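# Niederschrift über den Besuch in Halle 2

## Anlass

Die Brinkmann-Stiftung unterhält seit ihrer Gründung ein Zentrallager, aus dem die angeschlossenen Häuser mit Kleinmaterial beliefert werden. Im Frühjahr beschloss der Vorstand, vor der Verlängerung des Liefervertrages die automatische Sortierung der Firma Catenex in Augenschein zu nehmen. Mit der Leitung der Abordnung wurde die Unterzeichnende beauftragt. Ihr gehörten ferner der Lagermeister, die Referentin für Vergabe sowie eine Sortiererin aus der Frühschicht an, deren Teilnahme der Betriebsrat erbeten hatte.

Der Vorstand wünschte eine Niederschrift, aus der hervorgeht, was vorgeführt wurde und welchen Eindruck die Abordnung gewann. Für Eindrücke sieht der Vordruck vier Zeilen vor. Die Unterzeichnende bittet um Nachsicht, dass sie diese überschritten hat.

## Anreise und Empfang

Die Abordnung traf am Mittwoch um zehn Uhr in Teldale ein. Das Werksgelände liegt hinter dem Güterbahnhof und war von der Straße her nur an einem Schild der Spedition Driline zu erkennen, die sich mit Catenex die Zufahrt teilt. Der Pförtner händigte Besucherausweise aus und wies darauf hin, dass diese sichtbar zu tragen seien. Die Sortiererin befestigte den ihren am Mantelkragen und nahm ihn bis zur Abfahrt nicht mehr ab, auch nicht beim Essen.

In einem Besprechungszimmer wurde Kaffee gereicht. Der Vertriebsleiter von Catenex begrüßte die Abordnung und legte dar, dass sein Haus die Anlage zunächst an einem einzelnen Arbeitstisch erprobe, bevor sie auf ein ganzes Lager übertragen werde. Er nannte eine Trefferquote von 98 Prozent. Die Referentin für Vergabe fragte, was mit den übrigen Stücken geschehe. Der Vertriebsleiter antwortete, diese würden nachbearbeitet. Auf die Frage, durch wen, verwies er auf die technische Leitung, die in der Halle Auskunft geben werde.

Der Lagermeister erkundigte sich nach der Miete. Diese Frage wurde auf den Nachmittag verschoben und dort nicht wieder aufgenommen.

## Vorführung

Halle 2 ist ein heller Raum mit grauem Betonboden. Die technische Leiterin bat die Abordnung, neben dem Arbeitstisch Aufstellung zu nehmen und nicht über die Schienen zu greifen. Sie sprach leise und ohne Unterlagen. Seit dem Winter, so führte sie aus, habe die Anlage 70 Stunden im Dauerbetrieb gearbeitet, ohne dass ein Eingriff erforderlich gewesen sei; davor sei fast jede Stunde einer erforderlich gewesen.

Aufgabe war es, kleine verpackte Teile vom Tisch aufzunehmen und in die zugehörigen Behälter zu legen. Die Teile gleichen denen, die im Zentrallager der Stiftung von Hand verlesen werden. Der Greifer fuhr über die Holzplatte, hielt an, öffnete die Finger und verharrte. Die Unterzeichnende nahm zunächst eine Störung an. Die technische Leiterin erklärte, das Gerät vergleiche.

»Womit vergleicht es?«, fragte die Sortiererin. Es war ihre erste Äußerung an diesem Tag.

»Mit allem, was wir ihm bisher gezeigt haben«, antwortete die technische Leiterin.

»Das tue ich auch«, sagte die Sortiererin, »aber ich halte dabei nicht an.«

Die Vertreter der Firma lachten. Die Sortiererin hatte, soweit die Unterzeichnende dies beurteilen kann, keinen Scherz beabsichtigt. Sie trat einen Schritt zur Seite, um besser in die Behälter sehen zu können, und verfolgte den weiteren Ablauf mit vorgeneigtem Kopf, die Hände auf dem Rücken.

Die glänzenden Folien bereiten nach Auskunft der Firma die größte Schwierigkeit, da sich das Deckenlicht in ihnen spiegelt und die Kanten eines Päckchens für das Gerät unkenntlich macht. Liegen mehrere übereinander, wie in dem hinteren blaugrünen Behälter, so wird der Haufen leicht für einen einzigen Gegenstand gehalten. Der beigefarbene Behälter mit dem orangefarbenen Boden gilt als der einfachere Fall, weil die Teile darin einzeln liegen und sich von der Farbe abheben.
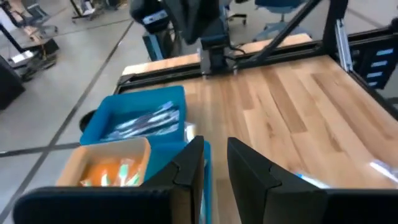

## Zwischenfall

Gegen elf Uhr ergab sich ein Vorgang, der im Ablaufplan nicht vorgesehen war. Der Greifer hatte ein Päckchen aufgenommen und in den Behälter gelegt, den die technische Leiterin zuvor angekündigt hatte. Auf dem Bildschirm erschien die Bestätigung. Der Vertriebsleiter wandte sich bereits zur Abordnung um.

»Das gehört da nicht hinein«, sagte die Sortiererin.

Die technische Leiterin prüfte die Anzeige und stellte fest, dass die Zuordnung der Vorgabe entspreche. Die Sortiererin räumte dies ein. Die Vorgabe, so erläuterte sie, gehe nach der Form. Auf der Station aber werde ein Teil mit geknickter Folie nicht verwendet, und diese Folie habe einen Knick. In der Frühschicht lege man solche Stücke beiseite. Es stehe in keiner Anweisung, man mache es eben so.

Die Unterzeichnende, der das Zentrallager seit Jahren untersteht, hörte hiervon zum ersten Mal. Der Lagermeister betrachtete seine Schuhe.

Die technische Leiterin hielt die Anlage an, nahm das Päckchen aus dem Behälter und hielt es gegen das Licht. Der Knick war klein. Sie fragte, wie viele solcher Stücke im Laufe einer Schicht anfielen. Die Sortiererin erwiderte, das habe man nie aufgeschrieben. An manchen Tagen keines, nach einer Lieferung bei Frost eine ganze Handvoll. Sie fragte ihrerseits, ob man dem Gerät das zeigen könne.

»Wie oft müsste ich es sehen?«, fragte die technische Leiterin, verbesserte sich aber sogleich. »Wie oft müsste es das sehen, meine ich.« Sie rechnete kurz. »Ich würde mit 300 Beispielen anfangen.«

»Dann müsste sie jemand aufheben.«

»Ja. Jemand müsste sie aufheben.«

Der Vertriebsleiter regte an, den Rundgang fortzusetzen. Dem wurde zunächst nicht entsprochen. Die beiden Frauen blieben am Tisch stehen und gingen den Inhalt eines Behälters durch, Stück für Stück, wobei die Sortiererin jeweils nickte oder den Kopf schüttelte und die technische Leiterin eine Notiz machte. Die übrigen Anwesenden warteten. Von der Zufahrt her war ein Lastwagen zu hören, der lange rückwärts fuhr.

## Nachmittag

Das Mittagessen wurde in der Kantine eingenommen. Die Sitzordnung, die Catenex mit kleinen Kärtchen vorbereitet hatte, wurde nicht eingehalten. Die Sortiererin und die technische Leiterin saßen am Fenster. Die Unterzeichnende saß in Hörweite und gibt wieder, was sie für die Akten als erheblich ansieht: Die Sortiererin schilderte, woran sich eine undichte Naht zwischen Daumen und Zeigefinger erkennen lässt. Die technische Leiterin bat sie, es an der Tüte eines Zuckerstückchens vorzuführen. Es sei ein Geräusch, sagte die Sortiererin, mehr als ein Gefühl. Das Gerät in Halle 2 verfügt nach Auskunft der Firma über kein Mikrofon.

Auf der anschließenden Sitzung stellte der Vertriebsleiter den Zeitplan vor. Die Referentin für Vergabe verlangte, den Begriff der Nachbearbeitung in den Vertrag aufzunehmen und zu benennen, wer sie leistet. Der Vertriebsleiter sagte eine Prüfung zu. Zum Abschied erhielt jedes Mitglied der Abordnung einen Kugelschreiber. Die Sortiererin erhielt überdies, außerhalb des offiziellen Teils, eine Rufnummer auf einem abgerissenen Blatt.

## Eindruck

Der Vordruck fragt, ob die Vorführung den Erwartungen entsprach. Die Unterzeichnende hat das Feld »überwiegend« angekreuzt und möchte dies erläutern.

Die Anlage arbeitet sorgfältig. Sie ist langsamer als erwartet und sicherer im Griff, als der Lagermeister vor der Reise vorausgesagt hatte. Gegen eine Erprobung im Zentrallager bestehen aus technischer Sicht keine Bedenken.

Auf der Rückfahrt im Zug fragte die Unterzeichnende die Sortiererin, warum der Brauch mit den geknickten Folien nie gemeldet worden sei. Die Sortiererin überlegte bis hinter die Brücke. Es habe nie jemand danebengestanden, sagte sie dann. Heute hätten alle danebengestanden und einer Maschine auf die Finger gesehen, da sei es ihr eben aufgefallen.

Die Unterzeichnende hat hierauf nichts erwidert. Sie hat für den kommenden Monat einen Termin in der Frühschicht vormerken lassen, Beginn fünf Uhr dreißig, und bittet um Genehmigung der anfallenden Überstunden.

## Anlagen und Vermerke

- Ablaufplan der Firma Catenex, mit handschriftlichen Änderungen ab elf Uhr
- Notizen der technischen Leiterin, in Kopie überlassen – zwei Zeilen unleserlich
- Quittung über die Fahrtkosten

Der Lagermeister legt Wert auf die Feststellung, dass ihm der Brauch bekannt war. Er hat im Zentrallager einen leeren Karton aufstellen lassen, in dem die beiseitegelegten Stücke bis auf Weiteres gesammelt werden. Über die Beschriftung des Kartons ist noch nicht entschieden.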